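Last updated: August
By Hsin-yi Yip

Sixteen textile artists fill the old dye works at Lirkevside this month, and I could have stayed all Sunday! Ishbel McIver's wall of mended sailcloth is the piece everyone stops at, huge and salt-stained and a bit wild.

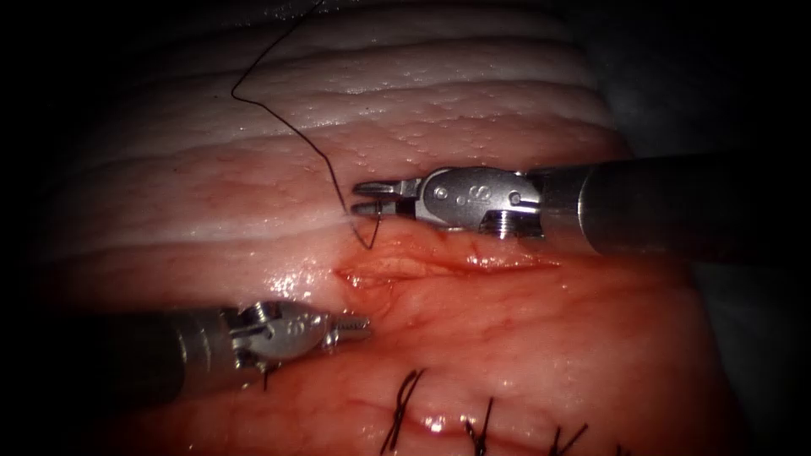
A curved needle held in the jaws of a robotic surgical instrument.

Upstairs, Tien-fu Hsiao has hung 79 indigo panels so close together you have to turn sideways to pass (do it slowly, the blues keep shifting). Evaristo Caruso's lace drawings are in the back room, open until 5 p.m.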